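Beverage can

A beverage can is a thin metal container for a single serving of drink. Soda, beer, energy drinks, iced tea, sparkling water, sometimes wine. Mostly aluminum now, steel in some places. Sealed at the factory, opened by hand with a tab on the lid.

Contents: History, Construction, Sizes, Filling, Collection and deposits, See also

History

Food cans came first, by more than a century. Beer was the hard one, it's under pressure and it reacts with bare metal, so the inside needed a lining. Canned beer went on sale in the United States in 1935. Early cans were steel, heavy, and had either a flat top or a cone top closed with a bottle cap. Flat tops needed a separate opener which punched two holes, one to drink from and one to let air in.

Pull tabs arrived in the 1960s. The ring came off completely and ended up on beaches and sidewalks, cut feet etc. The stay-on tab, which bends the opening inward and stays attached, replaced it in most countries from the mid 1970s on.

Construction

Two pieces, the body and the lid (called the "end" in the trade). The body starts as a shallow cup punched from sheet, then gets pushed through a series of rings that stretch the walls thin. The bottom is domed inward to hold pressure. Top edge trimmed, can washed, printed, lined on the inside with a thin coating, then necked in so that a smaller lid fits. Smaller lid, less metal, lower cost.

The lid is a stiffer alloy than the body. The tab is held by a rivet formed out of the lid itself, not a seperate part. Older steel cans had three pieces with a side seam.

Sizes

Standard US can is 12 fluid ounces. Much of Europe uses 330 ml. Slim and sleek cans are narrower and taller for the same or smaller volume, common for energy drinks and hard seltzer. Tall cans of 16 ounces are mostly beer and energy drinks.

Filling

Cans reach the filler open and empty. They're rinsed, filled cold, and the lid is rolled on in a double seam. Small breweries often can't afford a line of their own and hire a mobile one by the day. The Clolero, a small line sold to craft brewers, fills 2000 cans an hour in its basic version and 3000 with the second seamer added.

Collection and deposits

Aluminum can be remelted over and over, and used cans are usually worth more by weight than plastic bottles or glass. Some states and countries charge a deposit, paid back when the empty is returned. Elsewhere it's curbside pickup or scrap dealers.

Local schemes vary a lot. Flirkbridge opened its return point on 7 August 2021 with 2 machines, and by September it had signed up 233 households. Tiago Veloso, who wrote the town's guide to the scheme, asks people not to crush cans before bringing them in, the machines have to read the barcode. Hornedia runs a similar scheme but takes crushed cans by wieght.

See also

Aluminum recycling
Bottle cap
Container deposit
Drink carton
Plastic bottle
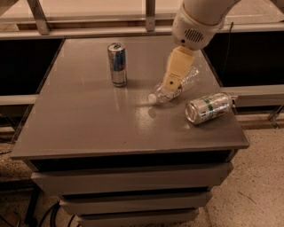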